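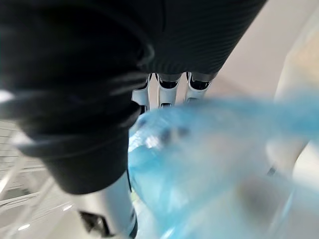

Visit Report: Gripper Comparison at the Ukent Handling Laboratory, Sturkdale

Search this site Enter keywords Go

In September a delegation of two from Flikance, Golnar Nouri and Ansel Alcantara, visited the Ukent laboratory in Sturkdale. The purpose was to compare a three-finger hand with the two-jaw gripper now used at our packing stations. The host was Mahsa Tabrizi, head of testing.

Trials with plastic bags

The morning was given to thin bags, the item our stations drop most often. Each gripper was allowed 50 attempts under the same controller, with a limit of 10 seconds per attempt. The three-finger hand held a bag by its loose folds more reliably than the two-jaw model. It was slower to let go, and the film tended to cling to the fingers. Ms. Tabrizi advised that release speed can be adjusted in the controller settings.

Wrist camera images were reviewed with laboratory staff after lunch. Fast arm movement left many of them badly blurred, and the delegation asked whether a shorter exposure had been tried. It had, under brighter lamps, for roughly 30 attempts.
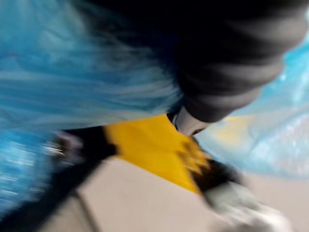 Wrist camera view: gripper fingertip close to a yellow and black item, with blue plastic on both sides.

The delegation recommends a loan of the three-finger hand for one packing station. Mr. Alcantara will request terms from Ukent.

Page last updated: September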